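Re: Reading group on recognition, question about the second chapter
Jan 26, 2026 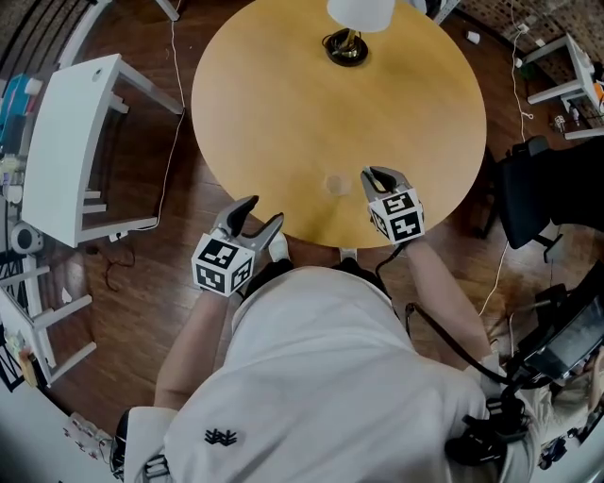

Thank you for the long answer to my message. I have read it two times, and I think we disagree less than it seemed in August. My difficulty is still with the word "mediation." You use it for the relation between a worker and a product, and also for the relation between two persons who work together, and I am not sure that one word can carry both. Take a person sitting at a round wooden table with a tool in each hand. The tools stand between the hands and the table, and this is mediation in the simple sense. But the table also has a maker, and the tools too, and the person at the table does not meet them. If this is also called mediation, then I would like to know what is not.

Last week you wrote:

> I do not see why the author needs two concepts. When I use a
> thing, I already enter a relation with those who made it, even if
> I never think of them. The social relation is inside the thing.
> On page 149 this is said almost directly. The chapter on
> the household goes in another direction, but I take it as an
> early version that was left in the book by mistake. Can you say
> which passage makes you doubt?

Yes, I can. It is the long paragraph that begins on page 280, in the Dutia edition. There the author says that I can be wrong about a thing, but that another person can tell me I am wrong. This difference is important to me. A stone that breaks my hammer does not correct me. It only resists. When a colleague says "you hold it badly," I can ask for a reason, and she can ask me for mine. I do not find this giving of reasons anywhere on page 149, and so I cannot read that page as you do.

About the household chapter I am more careful. It may be early, as you say. However, the Vogler edition places it after the chapter on labor, and the editors give 2 letters in the appendix in which the author defends this order. I have only the older printing at home, so I could not compare the text line by line. If somebody on the list has the Vogler volume, please look at note 5 of the appendix and tell us if the second letter is given complete.

One smaller point. In your message you translate the same term first as "acknowledgment" and later as "recognition." In my language there is one word for both, and perhaps for this reason I notice the change more than others. Did you intend a difference?

For the meeting in Arnorness I propose that we read only the paragraph from page 280 and leave the household chapter for the next time. The room at Lodedis is ours for the whole afternoon, but last time we tried to discuss two chapters and we finished neither of them. I can send a scan of the pages to anybody who writes to me off the list.

With best regards to all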